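Share 9 Comments 2

Automation in Small Workshops, session 2
Handout: the Ketard gripper kit
Notes by Ataahua Whitelaw, slides went up late, sorry

Carrying on from Partington (the suction kit). Same questions today, differnt maker. Flekari sell Ketard as a two-finger kit plus a simulator licence. You can buy the licence by itself. Most of you should, at least till September.

What you get
- gripper, two fingers, swap-out pads
- simulator with a wrist view and a handful of ready-made rooms
- 600 practice grasps, already labelled
- manual, 148 pages, read chapter 9 first and skip the history

Price: ask Flekari. They quote per site and it moves. Pikstead got theirs with training thrown in, so push for that.

Main point of the session: flat things are hard. A box gives you two sides to squeeze. A panel gives you an edge, and only if you come at it the right way round. Open wide, line up, then close slowly. Students always close too early.
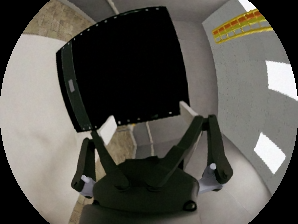 Wrist view is good for the last bit of the approach and poor for everything before it. Once a big part is close it fills the view and you lose the room behind. Use the overhead view to plan, switch late. Shayne Te Moana disagrees and runs the whole job off the wrist. Try both, write down which you prefered and why.

Grumbles so far
- dark parts on dark fingers, hard to judge the gap. Turn the lights up in settings
- undo only goes back one step
- save names can't have spaces in them, it just fails quietly
- pads wear out, budget for spares

Against Partington: suction quicker on clean flat sheet, no good on anything with holes. Ketard slower, copes with more shapes. Cost over a year not compared yet, that's session 3.

For next time: twenty grasps each in the simulator, any part from the panel set. Log the misses as well as the hits. One page, no screenshots of the menu please.

Questions to Ataahua Whitelaw, course office | Handout updated 2 June 2021 | Back to top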